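Section 4. Setting Up the Shared Desk and Card Organizer

This section applies to all shared desks at the Hemstead site. It covers placement of the laptop, connection of external storage, loading of the card organizer, and clearing of the desk at the end of a booking. Desks with fixed monitors are covered in Section 5.

4.1 Before You Begin

Confirm that you have the following items at the desk:

Laptop with charger
External hard drive and its cable
Card organizer, two-column pattern
Cards for the current set, sorted by title
Desk log sheet

The card organizer is issued by Tredix and remains with the desk. It must not be taken to another room, even for a short time. If the organizer is missing, note this on the log sheet and request a replacement from the supply counter before starting work.

CAUTION: Do not place drinks on the desk while a hard drive is connected. Use the side shelf.

4.2 Placing the Laptop

1. Wipe the desk surface with a dry cloth.
2. Set the laptop down at least 4 inches from the front edge of the desk, with the keyboard toward the chair.
3. Open the lid fully before turning on the power.
4. Check that the asset label is present on the lid. Labels that are peeling should be reported and must not be removed.
5. Leave space beside the laptop for the hard drive. Do not stack the drive on the keyboard or on the palm rest.

NOTE: Personal stickers are permitted on the lid provided they do not cover the asset label or any vent.

4.3 Connecting the Hard Drive

1. Lay the drive flat on the desk.
2. Plug the cable into the drive first, then into the laptop.
3. Let the cable lie in a loose curve. A cable pulled straight puts strain on the port.
4. Wait for the drive to appear on the screen. If it has not appeared after 15 seconds, unplug the cable at the laptop end and connect it again.
5. Open the folder named for the current card set.

CAUTION: Never unplug the drive while files are being copied. Eject it on the screen first.

4.4 Loading the Card Organizer

The organizer has two columns of slanted slots. Each card stands in its own slot with the printed side facing up and toward the reader. The slots are filled from the top, and the lower slots may be left open when the working set is small.

1. Place the organizer on the desk so that both columns can be reached without leaning over the laptop.
2. Take the cards from the storage box in small groups. A full box from Kutia holds 48 cards, and only the cards needed for the session should be out at one time.
3. Slide each card into its slot by the edges. Do not press on the printed face.
4. Check that the title of each card can be read. A card that has slipped down should be lifted out and seated again.
5. Enter the card titles on the log sheet in the order in which they stand, left column first.

Empty slots between cards are acceptable. They are commonly used to separate cards that have been entered from cards that are still waiting. 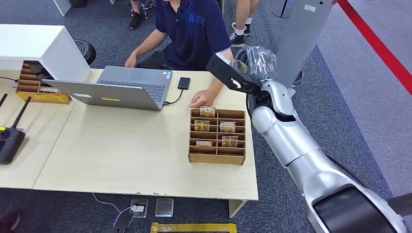
Kutia asked whether the left column always had to be filled before the right, as the earlier edition of this guide had required, and added that the old rule slowed the work when cards came in pairs. The requirement has been withdrawn. Users may load either column, or both together, provided the log sheet follows the order given in step 5.

4.5 Care of Cards and Organizer

Cards are printed on coated stock and mark easily. Hands should be clean and dry. Cards with bent corners should be set aside in the envelope marked for repair and should not be forced into a slot.

The organizer may be dusted with a soft brush. Do not use water, polish, or spray cleaner on wood surfaces. If a slot divider becomes loose, stop using that slot and report it. Repairs are handled by Bianchini and are collected once a month, with the exception of December, when no collection is made.

4.6 Clearing the Desk

1. Save all open files and eject the drive on the screen.
2. Unplug the cable at the laptop end, then at the drive end. Coil it loosely.
3. Return the cards to their storage box in title order.
4. Leave the organizer on the desk, empty.
5. Place any bags, wrappers, or packing material in the bin.
6. Close the laptop and return it to its locker.
7. Sign the log sheet and leave it in the tray.

NOTE: A replacement fee applies to lost cards. Card sets numbered above 1,000 cannot be reprinted and must be signed out separately at the supply counter.

Section 4 last revised 2022-09-28.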